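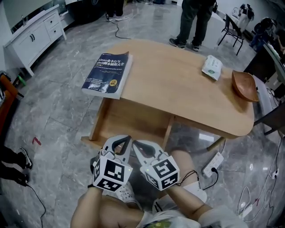
How to Clear Off a Small Wood Table (and Keep It Mostly Clear)

by Tsz-kin Chang
Posted May 10, 2018 in Around the House

My mother had a low wooden table by the sofa with a shelf under it, and I don't think I saw the shelf until I was in middle school. There were newspapers on it, and under the newspapers there were catalogs, and under the catalogs was a jigsaw puzzle that we had all assumed was lost in the move! I inherited the habit along with the table, so please don't read any of this as coming from a naturally tidy person. I've just had to do it often enough that I have a way of going about it, and a couple of readers asked me to write it down after my post on the hall closet.

Set aside 30 minutes the first time. After that it goes much faster, usually while the kettle is on.

What you'll want nearby

Two soft cloths, one to use damp and one dry
A mild soap for wood (I use Ostska, the plain one, a capful in a bowl of warm water)
A box or tote for things that live in other rooms
A paper bag for recycling
A little paste wax, if your table has a waxed finish and you feel like it

Step 1. Take everything off the top

Yes, everything, even the things you know you're going to put back. I used to clean around the bowl, lifting it with one hand and swiping under it with the other, and all I did was push the crumbs into a ring. Put it all on the sofa or on a towel on the floor. If you have a big heavy paperback out, lay it flat somewhere with the cover closed. Thick books left standing on their page edges start to sag away from the spine, and I have a bread book from my aunt that will never be the same.

While your hands are full anyway, carry the cups to the sink. Don't wash them now. You'll get to the kitchen and start on the stove and that will be the end of the table for today, I speak from long experience.

Step 2. Do the same with the shelf

Kneel down for this one, or sit on the floor if your knees are like mine. An open shelf close to the floor collects a surprising amount of dust at the back, and you can't see it from standing height at all. Pull things toward you and sort them as they come out. Anything that belongs in another room goes in the tote. Anything you were keeping for a reason you can't remember goes in the paper bag, or at least in a "maybe" pile that you promise to look at before supper.

Step 3. Wipe it down, following the grain

Wring the damp cloth out well, then wring it again. It should feel cool on the back of your hand without leaving any drops. Start at one end of the top and work along the grain in long strokes, overlapping a little as you go. On a table with a rounded or curvy outline, go around the edge last with the cloth folded over your fingers, because the underside of that lip is where sticky hands grab it (mine had jam on it, and we don't even eat jam in there).

Then the shelf, then the legs. Follow up with the dry cloth right away. Pale wood shows streaks when the light is overhead, so crouch down and look across the surface before you decide you're done.

If there's a white ring from a cup, leave it overnight before you try anything on it. I've had several fade by themselves. The stubborn ones I rub very lightly with a dab of the paste wax, and if that doesn't help, I put a bowl over them and think about something else.

Step 4. Deal with the pile

There's nearly always a pile. In our house it's a mixture of mail, school notices, sheet music, and cloth napkins I meant to iron, and it slides down to one end of whatever table is closest to the door.
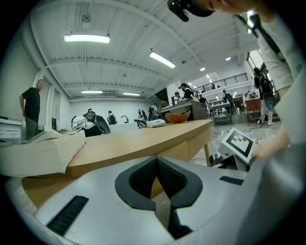
A thick off-white stack at the left end of the table, with a white drawer cabinet against the wall.

Move the whole pile to your lap or to a chair and work from the top. Loose sheets first: pay it, sign it, file it, or drop it in the bag. Try very hard not to read the interesting ones. Fabric gets refolded and walked over to its own drawer. If you have a cabinet with drawers in the same room, give the top drawer over to paper and be strict with yourself about keeping it to paper. Ours is an old Wimico that sticks in August and I still love it, and the top drawer holds one folder per person plus one for the house.

When the drawer won't close easily, it's time to go through it again. That happens to us at tax time and again when school starts.

Step 5. Put back only what you use sitting down

I sit in my chair for a minute and notice what I reach for. For me it's tissues, whatever book I'm working through, and a small bowl. You may need coasters or your reading glasses. A tote full of knitting doesn't go on top, much as I'd like it there, but it does very nicely on the shelf.

A few thoughts on arranging what's left:

Soft packs of tissues or wipes can sit right on the wood, but close the flap on the wipes and check underneath now and then. A leaky pack of wipes left a cloudy patch on my sister's Gikness side table, and she was quite upset with it.

A shallow wooden bowl is lovely for keys and hair ties. Set it in from the edge a bit if you have children or a dog with an enthusiastic tail. I like a long narrow bowl myself, since it takes up so little of the depth of the table.

One book on top is plenty. The rest of the stack can go on the shelf below, spines facing out so you can read the titles from your chair.

Leave some bare wood in the middle. It'll look a little unfinished for the first evening and then somebody will come in with a sandwich and you'll be glad of it.

Keeping it up

Before bed I clear the top of anything that wasn't there in the morning. It takes as long as the dog takes to go out and come back. The shelf gets looked at every other weekend, or when company is coming, whichever is sooner (it's company). Soap and water once a month is enough for most finishes. Wax I do twice a year, using the Ahuja paste my neighbor put me on to, a very thin coat rubbed in small circles and buffed off after it hazes. If you aren't sure what finish you have, try a dot of whatever you're using on the underside first and wait a day.

Next time I'll be doing the bookcase, and I've already found two library books in it, so wish me luck.

Filed under: living room, wood care, paper clutter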